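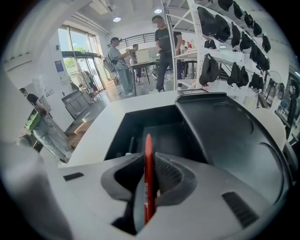 How to move a packing bench over to part-automated picking

We run a small parts and kits operation at Boltusstead, and last September we began passing the simplest picks to an arm. These notes are for other site leads doing the same. They cover the bench, the shift pattern and the people, in the order we would do them now.

Before you start

Spend a fortnight writing down what gets picked, by whom and how often. Our stock list has 900 lines, but the first 100 make up most of the day's work. Start with those. Leave soft, tangled or odd-shaped items with your pickers for the time being.

Tell the staff before any equipment is ordered. We told ours a week after, and spent the next month answering questions we could have dealt with in one meeting. Say which tasks will move, which will stay and whether anyone's hours will change. If you don't know yet, say so and give a date when you will.

Step 1. Fix the positions

Choose one tray for each job and mark its place on the bench. People adjust to a tray that has shifted by a hand's width without noticing. The arm will stop, or pick badly. Keep cups, phones and paperwork on a separate surface.

Step 2. Let the pickers show the work

Ask the people who do the job to demonstrate it, at their normal pace and in their own way. Our two best pickers hold the same part differently and both ways are sound. Record both. Count this as working time and take it off their targets for the day. We allowed 16 demonstrations per item and repeated any that were interrupted.

Step 3. Run side by side

For the first month, have the arm fill orders that a person then checks. We used Stirell for the order queue and kept a paper sheet next to it for faults. The sheet was more use. Write down the item, the time and what went wrong, in a few words.

Do not cut the rota during this month. Checking takes longer than people expect, and a tired checker will pass anything.

Step 4. Rewrite the job

Once the error rate has settled, the picker's day is a different one. There is less reaching and walking, and more clearing faults, refilling and checking. Some of our staff were glad of it. Others found it dull, so we now swap roles at 11 am and again at 2 pm.

Update the job description and look at the pay grade at the same time. Anyone who can clear a fault and restart the queue has learned a new skill.

Step 5. Review

Go through the fault sheet with the whole shift every 100 orders. Move an item back to hand picking if it keeps failing. We have moved several back, and one has since returned to the arm in a stiffer bag.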